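Progress report to the Nurkine workplace fund
Project: Automatic tidying and sorting of staff desks, Flurwood office
Prepared by: Ardalan Mahmoudi, project lead, Filtier
Period covered: the second stage, ending in January

1. Where we are now

The second stage is finished, with one task moved to the next stage. As agreed in the grant plan, the purpose of this stage was to teach the arm to clear and reset a normal working desk, using movements that our own people show with a hand-held gripper. In the first stage we had only prepared tables, with few objects on them. Now we work with desks as they are in daily life, and this has changed our results and also our opinion about what is difficult.

The staff group for the project has 8 members. All of them come from the office services team, which has done this work by hand until now. Three of them show the movements regularly, and the other members check the recordings and write the notes about objects which must not be touched.

2. Work on the desks

Each exercise starts from an untidy desk and ends when the agreed items stand in their agreed places. Drinks bottles and cups are the first group of objects, because they are on almost every desk and a mistake with them is expensive. The person brings the two fingers of the gripper to both sides of the object, closes them, lifts, and puts it down again. We ask for slow and calm movements, and we ask people to repeat the approach from different directions.

Boxes, cables and small containers close to the target are left where they are. In the first stage we removed them, and the arm then performed badly in real offices. Kieran Conneely, who leads the office services team, proposed that we stop doing this – it was a good proposal and we have followed it in every exercise of this stage. 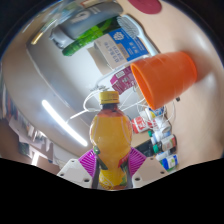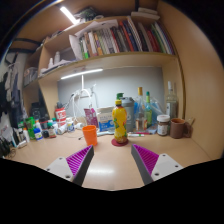
Desk exercise with the hand-held gripper. First picture: the drinks bottle between the fingers. Second picture: the fingers open, with the yellow bottle on its coaster and the orange cup to the left of it.

3. Results

We planned 100 accepted recordings for the bottle and cup tasks, and we have reached this number. A further 27 recordings were refused in the check. The usual reason was that the object left the camera view too early, or that the person corrected the position by hand at the end. We keep the refused recordings in a separate folder, as they are useful when we explain the work to a new colleague.

The trials with the arm itself are less advanced. It handles upright bottles well when there is free space on both sides. Cups lying on their side are still a problem, and so are soft bags, which we have taken out of the plan for the moment. Thin cables remain the largest risk. The arm now stops if it feels resistance, but it stops too often, and a person must come and start it again.

4. What changes for the staff

In the first report I wrote that the project would save working hours. I would like to be more careful now. The evening round has become shorter on the floor where we test, but the preparation and the checking take time which was not in the old schedule. For the office services team the total is almost the same as before. What they do in this time is different.

Some members like this. They told me that for the first time somebody asks them how the work should be done. Others feel that they are teaching a machine to take their place, and I do not think we can answer this only with kind words. After a discussion in the team we have agreed with management on the following points:

The number of positions in office services stays as it is until the end of the project.
Showing movements is voluntary and is paid at the higher rate.
Work with the gripper is limited to two hours without a break, after complaints about pain in the wrist.
The owner of a desk must give permission before any recording, and can withdraw it later.

The last point has cost us some desks, mostly on the upper floor. We accept this.

5. Changes to the plan

The task with jars and mugs was planned for this stage and moves to stage 3. The handles of mugs need a different way of closing the fingers, and we did not want to collect recordings in a hurry. There is no effect on the total budget. A small amount reserved for travel to the supplier, Lại, was not used, and we ask for permission to spend it on replacement finger pads.

6. Next steps

Until the next report we will record the jar and mug tasks, lower the number of unnecessary stops, and begin short trials during working hours with people sitting nearby. Kieran Conneely will prepare the safety notes for these trials and send them to you before the first one takes place. We would be grateful for your answer about the travel money before that time.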